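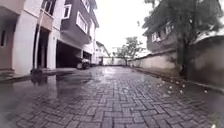
Can a robot sweep the outside of your house yet?

It can handle the easy part of the job on a dry day, and a person with a broom still has to do the rest.

Review: Druvetance Gruder outdoor sweeper
By Itzel Ibarra

The Gruder costs $2,041, plus brushes. My broom cost a good deal less and has never asked me to agree to updated terms of service. I mention this early so you know where my loyalties were when the box arrived in October.

I've been running it on Sabatier Lane, where the residents share the upkeep of the paving and also share a talent for being out when it needs doing. The lane is gray brick in a herringbone pattern, straight as you like, with a long wall down one side and houses down the other. A big tree hangs over the wall and drops things. On paper, this is a robot's dream assignment. There are no stairs and no rugs, and the cat belongs to somebody else.

Setup took 30 minutes, most of which I spent standing in the lane holding my phone at the sky. You walk the machine along the edges of the area once, it draws a map, and you name the map. Then it goes to work at a pace I would call thoughtful.

On dry brick it is good. Leaves, grit and those little paper tags that fall off everything go into the bin, and the rows are straighter than mine. Druvetance says the brushes are tuned for jointed surfaces, and I believe them. It got more sand out of the joints than I wanted, so use the low brush setting unless you enjoy re-sanding.

Then there's water. The lane stays wet after rain and puddles on the side by the houses, and the Gruder treats a puddle the way I treat a ringing phone. It stops, considers, and goes around. Reflections make it worse. When the sky is bright and the bricks are shiny, it marks whole patches of perfectly solid ground as "uncertain" and leaves them for later. Later is me.

Wet petals are the other problem. They gather in a loose line by the curb under the tree and stick to the brick like stamps. The side brush pats them. A stiff broom held at a bad angle by a cross person gets them up in one go, and I have the blister. The raised edge along the wall also keeps the brush from reaching the last strip, where of course everything ends up.

It does understand parked cars and gives them plenty of room. It gives trash cans so much room that I suspect a past incident.

Battery life is fine for a lane like ours. The manual gives a limit of 300 feet from the dock, after which the machine turns for home whatever it was doing. The bin is small and you empty it by hand. You also pick the wet leaves out of the rollers by hand, rinse the filter by hand and carry the thing indoors if frost is coming. I kept a list of chores it had created and put it on the fridge next to the list of chores it had removed. They were the same length.

I borrowed the Nokstead for comparison. It is louder and cheaper, and it will drive straight into a puddle without a second thought. It picked up more wet leaves and then smeared them in a long arc across the bricks. I'd still take the Gruder.

If you have a big dry courtyard and a sore back, it's worth a look. If you live somewhere with trees and weather, wait for the next model, or at least for a sale. I'm giving it 2 stars out of five, with a little extra affection for the straight rows. The broom is back by the door, and the Gruder is on its dock, waiting for the ground to dry.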